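4.2 Opening the case: what first-time repairers look at 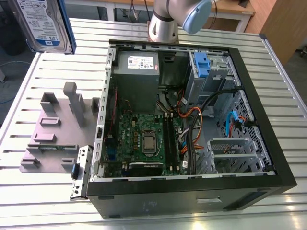
Vendula Ondrejka put it to us early on that people are rarely afraid of the parts themselves, they are afraid of the cables, and she asked that we give the wiring a good deal more room than we had in our first draft. We have gladly followed her advice, and this section is longer for it.

Figure 7. Desktop tower on its side with the side panel removed. The processor is uncovered and the two memory slots are empty.

The Clekthorpe repair evenings drew 34 participants over the spring, most of whom had owned a desktop computer for years and had never seen the inside of one. We began each evening with a tower at the stage shown in Figure 7 – no cooler, no memory – and simply let people look for a while before anyone picked up a screwdriver. It was a pleasure to sit in on these first minutes, and we would happily have let them run on longer than the schedule allowed!

What people said in that time was remarkably alike from one table to the next. The bundle of orange, yellow and red power cables came up almost at once, usually with a worried question about whether each color had to be matched to something. The graphics card was often taken for the "main part" of the computer, presumably on account of its size, while the small square of the processor was passed over until a table leader pointed to it. Blue plastic parts, such as the latch on the drive cage, were touched early and with some confidence (several people told us they looked like something meant to be touched).

Two participants asked to stop at this stage and draw the cable routes on paper before going any further. Jomar Panganiban kept both drawings, and we return to them in Section 5, where we compare them with the routes the same two people chose when putting their towers back together.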